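Desk tips for people who play online games too much

Every guild forum has a thread on setups, and every one of those threads is full of advice that costs money. I have played the same MMO for 11 years, at the same desk, and I have tried most of it. What follows is what I still do. If a tip is missing, I either tried it and gave up or never believed it.

Cables

Cable trays are fine. Cable sleeves are a waste of an afternoon. You zip everything into one neat black snake, and then the headset dies and you have to unzip the whole thing to get one wire out. I use strips of hook-and-loop tape, the kind sold on a roll at the garden center for tying up tomatoes. Wrap one every foot or so and leave slack at the end that moves.

Label both ends of every power cord. Masking tape and a pen will do it. I once pulled the wrong plug in the last minute of a raid, with the boss on two percent, and I still hear about it.

Cleaning the keyboard

Turn it off or unplug it. Turn it upside down over the sink and tap the back. Then use a soft paintbrush, an inch wide, dry. That gets most of it.

The cleaning putty people swear by left bits of itself under my space bar. Canned air mostly moves the crumbs from the keys you use to the keys you don't. For the greasy shine on WASD, a cloth barely damp with rubbing alcohol is enough, but try it on a key you never press first, as some printed letters come off. Mine did. I now own a keyboard with no R.

Taking off all 102 keys and soaking them in soapy water does work, I'll give it that. Take a picture before you start, and let them dry overnight before they go back on. Don't use the oven to hurry them along, whatever the comments tell you.

Drawers

If you keep spare mice, batteries and controllers in a drawer, it will turn into a nest within a month. The usual cure is a set of bamboo dividers. I bought the Mugo ones, and they were a finger too short for the drawer, so they slid back every time I opened it and everything slid with them. Cut-down cereal boxes fit better. Tape them to each other and they stay put.

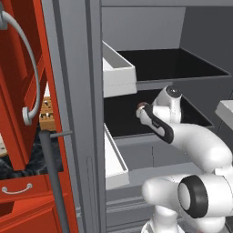
Batteries get their own box, with a lid if you can manage it, and dead ones don't go back in it. Sounds obvious. I threw out 14 last July after testing them, and I had been putting the same two back in my mouse for who knows how long.

A drawer that sticks is usually dirty before it is broken. Pull it out, wipe the runners, and put it back before you spend anything on spray. If the runners are wood, rub a candle stub along them. On metal ones I'd skip the candle, which only gives the dust something to hold on to.

Chairs

I am not going to tell you which chair to buy. Roya Mousavi, who ran our guild bank back when we were on the Lernevton server, bought a secondhand office chair from a closing-down sale in Edstead and has outlasted three racing seats belonging to other officers. Make of that what you like.

What does help is tightening the bolts twice a year. They work loose, and most squeaks I have had came down to that. The right hex key was probably taped under the seat when the chair arrived and is now in the nest drawer, see above.

Hair around the casters: pull the wheel straight out, cut the hair with nail scissors, push the wheel back in.

Heat and dust

Dust the vents when you can see dust. Some guides give you a schedule of every two weeks, and I don't know who these people are. Power down first, and hold the fan still with a finger while you brush it.

Getting the tower off the carpet did more for mine than anything else. It sits on an upturned plastic crate from the hardware store in Berstead. A man on our forum has almost 2,000 posts insisting a crate traps heat — he also thinks the loot tables know his name.

Drinks

A mug with a wide bottom, on the side away from your mouse hand, lower than the keyboard if you have a shelf for it. Travel cups with lids are all right until you get used to them and stop closing the lid.

If you do spill, cut the power first and look for the towel second. Turn the keyboard over and leave it for two days. Rice does nothing except get rice in your keyboard.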